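Spent the afternoon at the Brusier open day, which is held once a year in January so that only people who really mean it will come. A thread. 1/

Parking was in the Wesby lot across the road, then a 20 minute wait for a badge. The badge printer is the one machine in the building with no automation plans, according to the woman feeding it paper by hand. 2/

The opening talk promised 5 slides. I stopped keeping track when we reached the company's founding values for the second time. There was coffee, though, and a plate of those shortbread things that taste like the box. 3/

The good stuff was in the back: a two-arm cloth folding cell they call Cisturero. They show it to you in simulation first, on a big screen, and I have to say the sim room is nicer than my apartment. It has a proper wooden door. I'd live there. 4/

The task is one piece of dark cloth, flat on a white table, two arms with purple grippers. Fold it. My grandmother could do this while arguing on the phone. The engineer, Alexiou, took this comparison well – I suspect I wasn't the first one today. 5/

Alexiou's point was that cloth is a pain because it never has the same shape twice. A metal bracket stays a bracket. Pick up a napkin by one corner and you have a whole new object to worry about. Fair enough. I have met fitted sheets. 6/

They've run 323 folds in the simulator for this version. I asked how many were good. "Define good," said Alexiou, and I knew I was among my people. The answer, after some back and forth, was that edges have to line up within 6 millimeters. My own towels would be sent back. 7/

Someone in the second row asked if it does shirts. It does not do shirts. Someone asks about shirts every year, and I got the feeling the whole team braces for it. 8/

What I liked: they let us pick the starting angle of the cloth. A kid up front asked for "crooked," so crooked it was, a little. The arms come down at both ends at once, which makes sense if you've ever tried to fold a tablecloth alone and ended up using your chin. 9/

Would I go again? Yes, with my own sandwich. Last one, the arms over the cloth, spread flat – then I'm off to ignore my laundry. 10/10

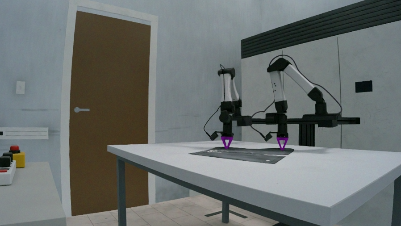
Dorian Pruvost: I asked the shirt question last year, sorry everyone. Did they say whether the real cell gets the same cloth as the sim? Last time they'd only tried it with stiff canvas, and I'd love to see it deal with something floppy.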